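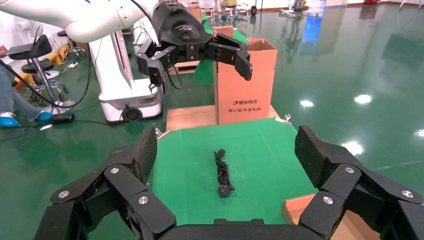

Coiled black cable on the green mat.

Section 6: Setting Up Your Fekwood Tabletop Printing Press

Welcome to the part our evening printmaking students like best! Clear yourself a good stretch of table and put the kettle on, as you'll be here a little while.

1. Set the press bed level and tighten both side screws by hand.
2. Lay one felt blanket over the bed, smooth side down, and run it under the roller until nearly 5 inches stick out the far side.
3. Lower the roller until it just kisses the felt, then give each pressure knob the same small turn.
4. Pull a test print on newsprint. If one side comes out pale (it happens to all of us), raise the roller and start again from step 3.

Note: Soak cotton paper ahead of time and blot it well, or the ink will sit in little puddles.

Caution: Keep sleeves, scarves and long hair well away from the roller, and never leave the crank handle on while you ink your plate.

Spare blankets are part no. 376. Ask Leonie Eichhorn at the studio desk.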